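**Call for participants: hand-held gripper build, Prolau shared workshop**

We are looking for four people to join the Gerkex project from October. It is a small project. We build grippers that a person holds in the hand, we pick things up with them, and later we want an arm on a bench to do the same movements. The arm is half finished and lives in the back room of Prolau, next to the drill press.

You do not need a degree. You need patience, and hands that don't mind repeating a thing many times. One session is 80 minutes, and in this time a person usually makes 100 picks with a pair of grippers, one in each hand. Fruit, cups, cloth, small boxes. After this we look at the recordings together and decide which ones are good enough to keep.

Some sessions happen in the workshop and some at home, on a normal kitchen table. Home tables are better for us, I think, but they ask more from the person -- you must set up everything alone and also clean it after.
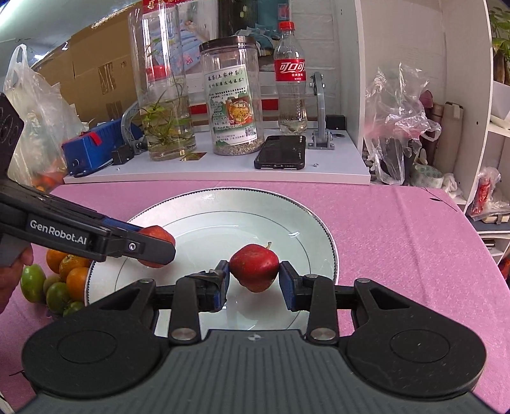
Olszewski wrote under our last call that the fingers are the easy part and we should look for people who can solder. We answered him that we look for both. The linkages come loose after many hours of use, and the cables break near the connector, so a person who can repair is very welcome. If you only want to do picks, this is also fine.

What we offer:

- a key to Prolau during the project
- all parts and printing material paid
- lunch on build days
- your name in the build notes, if you want it

What we ask:

- two sessions a week, one of them can be at home
- a table you can leave free for the whole session
- age 17 or more (under 18 with a signed letter from a parent)
- enough English to write short notes after each session

This is not a paid job, I prefer to say it clearly. Travel inside the city is paid back if you keep the tickets.

To apply, write a few lines about something you built or repaired, also if it did not work at the end. Put "Gerkex" on the envelope and leave it in the Halolier box at the Prolau entrance before 15th October. Please add a phone number -- last time two people forgot it and we could not reach them.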